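Home | Shop | Custom Orders | FAQ | Journal | Cart

Frequently Asked Questions

Last updated April 10, 2021

These are the questions that come in most often by email and at markets. If yours isn't covered, write to the shop address at the bottom of the page. Mail is answered on weekdays, usually in the evening after the sewing is done.

ORDERING

Do you keep finished bags in stock?

Some. The small zip pouches and the Irgate tote are normally on the shelf. The Nedgate satchel is cut after you order, since the straps are made to length. Each listing says "ready" or "made to order" under the price.

How long does a made-to-order bag take?

Allow 20 days before it ships. Waxed canvas has to be cut cold and left flat, and the hardware on the satchel is set by hand. In June the wait is longer because of the summer markets, and the listing will show a later date.

Can I rush an order?

Not on the satchel. On pouches and totes, ask first. If the color is already cut, it can often go out the next working day at no extra charge.

Can I choose my own lining?

Yes, on anything made to order. The current linings are striped ticking, plain navy cotton, and a rust-colored twill. If you want to send your own fabric, it should be a woven cotton of medium weight, washed and pressed, at least 27 inches wide. Quilting cotton works. Stretch fabric does not, and neither does anything with a loose weave, which frays out at the pocket seams.

Do you take wholesale orders?

Only for pouches, with a minimum of 16 pieces in no more than two colors. Write for a price sheet.

What is the difference between the Irgate and the Nedgate?

The Irgate is an open tote with a snap, two fixed handles and one inside pocket. The Nedgate is a satchel with a flap, an adjustable shoulder strap, a gusset and a back slip pocket. The Nedgate holds a laptop lying on its long side. The Irgate will hold one too, but there is no padding in it.

Can I get my initials on it?

Up to three letters, stamped on the leather tab. They are stamped without color. Stamped bags can't be returned unless something is wrong with the sewing.

MATERIALS

Where does the canvas come from?

It is bought by the roll from Xaba, a mill outlet that sells end-of-run cotton duck. That is the reason colors come and go. When a roll is finished the color is taken off the site, and it may or may not come back. Moss and charcoal have been steady for a while. The mustard is gone.

Do you wax the canvas yourself?

Yes. The cloth is bought dry and waxed in the workroom with a blend of beeswax and paraffin. It goes on melted, with a wide brush, and is then heated until it soaks in. Two coats on the body, one on the flap lining, none on the inside pockets.

Does it smell?

A new bag smells of beeswax for a few weeks. Left out of its packaging in a room with a window open, it fades faster.

Will the wax rub off on my clothes?

A little can transfer in the first couple of weeks, mostly in warm weather. Don't wear a new bag against a white or pale coat. If you get a mark, let it harden, scrape off what you can with a fingernail, put a paper towel over it and press with a warm iron. Change the towel as it picks up wax.

Why are there pale lines on my bag where it folds?

Waxed canvas creases, and the creases show lighter. It happens to every bag and they build up with use. If you dislike them, run a hair dryer over the area and rub it with your palm. They will come back.

What thread do you use?

Bonded polyester on all outside seams. Cotton thread looks nice but rots if it stays damp, and it was dropped after the first season.

Is any part of it leather?

The tab, the strap ends and the zipper pulls are vegetable-tanned cowhide. All three can be made in doubled canvas at the same price. Put "no leather" in the order notes.

CARE AND WEATHER

Can I wash it?

No. Do not machine wash, dry clean or soak a waxed bag. Brush off dry dirt, then sponge with cold water. Soap strips the wax. If the lining is dirty, turn it out as far as it will go and wipe it with a damp cloth.

Is it waterproof?

No, it is water resistant. The cloth sheds rain well, but the needle holes are still holes, and a long downpour will find them. The pouches have a zipper that is not sealed. Anything that must stay dry should go in a plastic sleeve inside the bag.
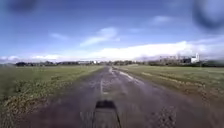
Lesego Nkosi wrote in to say that her moss satchel got through a full winter of walking to work and the only damp spot was at the bottom corners, where the gusset seam meets the base. She rubbed a stub of wax along those seams on the inside and asked whether that would do any harm. It won't, and it is a good habit. Warm the seam with a hair dryer afterward so the wax sinks into the thread.

My bag got soaked. What should I do?

Empty it, wipe it down, and hang it by the strap with the flap open. Keep it away from radiators and stoves. Stuff it with newspaper if the lining is wet and change the paper when it gets limp. Don't put it away until the base is dry all the way through, or it may mildew.

How often should it be rewaxed?

Once a year for a bag in daily use. Less for one that mostly stays indoors. When water stops beading on the flap, it is time. Tins are sold in the shop under Jamotholm, the name for the care line, and one tin will do a satchel twice over.

How do I rewax it at home?

Brush the bag clean. Stand the tin in hot water until the wax softens. Rub it on thinly with a lint-free cloth, following the weave, and go over the seams twice. Heat with a hair dryer until the surface goes glossy and then flat again. Hang overnight. Put newspaper on the floor first.

Can I use another brand of wax?

Most wax made for cotton canvas is fine. Avoid silicone sprays. They leave a film that new wax won't stick to.

REPAIRS AND RETURNS

What if a seam comes undone?

Send it back and it will be resewn free for as long as you own the bag. You pay postage one way. Please empty the pockets. A surprising number of keys arrive.

Do you replace worn strap ends?

Yes, for a small fee. The strap is the part that gets the most wear and it is sewn so that it can be unpicked without opening the body.

Can I return a bag?

Unused bags can be returned within a month. Custom linings, cut-to-length straps and stamped tabs are not returnable, though if the strap length is wrong because of an error here, it will be remade.

PATTERNS AND CLASSES

Do you sell the patterns?

The Irgate tote is available as a printed pattern. It suits someone who can already put in a flat lining. There is no pattern for the Nedgate at present.

Will my home machine sew waxed canvas?

Two layers, yes, with a size 16 jeans needle and a longer stitch. The strap joins are thicker and some home machines stall there. Turn the wheel by hand over the hump, or hammer the fold flat before sewing it. Use clips, not pins. Pin holes in waxed cloth stay visible.

How much should I buy for one tote?

One yard of canvas at standard width and a yard of lining. Thread comes on a 400-yard spool and there will be plenty left over.

Do you teach?

Small classes are planned again from June. Dates will go up on the Journal page.

Contact | Shipping | Privacy | © 2021 All rights reserved | Back to top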